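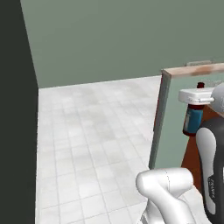 Gudrun Vogler has spent four years listening to people promise her a robot that learns by watching, and she has a stock reply. "Watching whom?" she says. "Somebody has to do the job well first. Then they have to do it again after lunch."

Vogler runs demonstration work at Skaltau, a small firm that collects examples of household tasks performed by people steering robot arms from a desk. The examples go to customers who use them to train control software. Most of the current work takes place in a simulated kitchen the staff call Randdale. I went to see her because the sales material for this sort of thing makes it sound like teaching a bright child, and I didn't believe it.

She doesn't much believe it either. "A child gets the point," she says. "You show a child the toaster once and the child knows it's about toast. Our software knows it's about these joint angles, at this counter, in this light. Move the toaster over by the width of a hand and you find out what it learned."

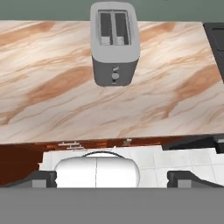 The toaster in the simulated kitchen, from the gripper's side.

The toaster task comes up often in our conversation. An operator picks up a slice of bread, carries it over the slots and lets go. Irina Munteanu, one of the operators, has recorded 127 attempts at it. Vogler kept 70.

What was wrong with the others? "Nothing you'd call wrong," Munteanu says. "I hesitated. I came in from the left when I usually come in from the right. Once I just stopped and thought about it." To a person, stopping to think is part of the job. To the software it is a stretch of data in which the correct action is to do nothing, and it can learn that too. Vogler has seen trained arms hang over a counter and stay there.

I asked whether throwing out the hesitations didn't also throw out the recoveries, the moments when a person nearly misses and fixes it. Vogler looked pained. "Yes. We argue about that every week. Henk wants all of them back."

Henk Timmermans, who checks the recordings, does want them back. "If you only show it perfect runs, it has no idea what to do the first time it's a little off," he told me. "And it's always a little off."
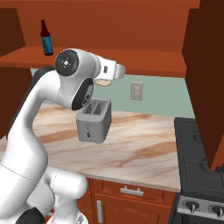 Then there is the matter of touch. Munteanu steers with a hand controller that gives her no sense of weight or resistance. She judges contact by eye, switching between views, and admits that depth fools her. The firm tried guiding a real arm by hand in May, with the operator holding it at the wrist. It felt more natural, she says, but it was tiring, and her own body kept blocking the camera.

A simulated kitchen avoids some of that. It resets at the press of a key and no bottle ever needs sweeping up. Whether what is learned there survives a move to a real counter is the question I kept returning to, and the answers got shorter each time. "Sometimes," Vogler said. Pressed, she said it depended on the task, and that bread was a bad one. Real bread bends and sheds crumbs. Real toasters slide when you bump them.

So why keep going? She thinks the narrow version is worth having: an arm that does 3 chores in one kitchen, taught by someone patient. She won't put a date on anything bigger, and she has asked the sales side to quit using the word "effortless."

Munteanu had another session booked when we finished. She was going back to the bread.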